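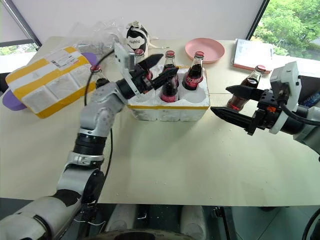 7. Teaching the bottle-packing task by remote control

Stondeck Two-Arm Set-up Guide, Section 7
2020-10-21, by Delwyn Katene

By now you have finished Section 6, both arms move when you ask them to, and you have stopped flinching. Time to show the robot something useful. We use bottles going into a foam bottle box as the first real task. Foam forgives a lot, glass forgives very little, and between them you will learn manners.

You will be driving with the two hand controllers. If you bought the kit without controllers and plan to push the arms around by hand, skip to 7.4.

7.1 Laying out the table

1. Put the foam box in the middle of the table, where both grippers can get to it. Reach in with each arm before you record anything. A box that only one arm can reach makes for a very long afternoon.

2. Load some of the pockets and leave others empty. Stand at least one bottle on the table on either side of the box, so each arm has a job to go to.

3. Leave the rest of the table a bit messy. A mailing package, a plate, a plastic bag, a notebook, whatever normally lives there. If you train on a spotless table you will own a robot that works on spotless tables, and you'll have to become a tidier person to keep it.

4. Keep the clutter out of the lanes the arms travel along. Messy is fine. A plate under a descending wrist is a different hobby.

CAUTION: Use sealed bottles with the caps on tight. Do not practice with open ones. Full glass bottles are heavier than your instincts say, and soda gets into joints.

7.2 Setting up the view

5. Check all the camera views on the monitor. You want the head view to take in the whole box, and each wrist view to show its own fingertips. If a wrist view shows you mostly ceiling, the arm is parked wrong. Go back to the home pose.

6. Check the cable on each wrist. It needs enough slack for the wrist to turn all the way over and not enough to snag a bottle neck on the way past. Run the wrist from one end of its travel to the other and watch the cable while you do it, not the fingers.

7. Pick a spot for your own chair and stay in it. People lean in to see better, and then their elbow is in the recording.

7.3 Recording a demonstration

8. Press both thumb buttons to take control. The arms will twitch slightly as they match your hands. This is normal and you will never fully get used to it.

9. Bring one gripper in level with the tabletop, fingers open, one on each side of the bottle. Close slowly. Stop when the bottle stops moving between the fingers. Squeezing harder does not make it more held.

10. Lift straight up until the base clears the rim of the box, then travel, then lower. Resist the swooping shortcut. You are very clever and can swoop. The robot will copy the swoop and leave out the clever.

11. Keep the other arm still, or give it something to do on its own side. Wandering about in the air counts as part of the lesson.

12. Open the fingers, back out the way you came, and go home. Press Save.

13. If you fumble and recover, keep the take. If you fumble and say a word, keep the take anyway, there is no microphone. If a bottle goes over, press Discard and stand it up again.

14. Move the loose bottles somewhere new and change which pockets are empty. Repeat. Stop after 5 takes and rest your wrists, however well it's going.

NOTE: Swap arms now and then. Most people favor their right hand, and the robot will cheerfully inherit this.

CAUTION: Never reach onto the table while the thumb buttons are live. Release both, wait for the tone, then go in.

7.4 Guiding by hand

15. Hold the release paddle and move the arm from the forearm. Do not steer by the gripper camera. It looks like a handle. It costs more than a handle.

16. One person per arm. Two people guiding the same arm will each believe they are in charge.

17. Steps 9 to 14 apply as before, with your own body now in the head view. Stand to the side where you can.

If playback later freezes with error 1388, the two arms disagree about who has the bottle. See Section 9.

Reader comments

Kipchumba Massawe: Step 10 should be in bold. I had 2 days of lovely swooping takes and threw out every one.

Yutong Xiong: Does the box have to be foam? We have a cardboard one with dividers and the fingers keep catching on the flaps.

Delwyn Katene: Cardboard works if you cut the flaps off. Redo 7.1 afterward, the rim height will have changed.

Jericho Dumlao: Can confirm about the handle.

Related sections

Section 6: First movements and the home pose
Section 8: Reviewing and trimming takes
Section 9: Playback errors
Using Gurano controllers with Stondeck arms
Odard wrist mounts: cable routing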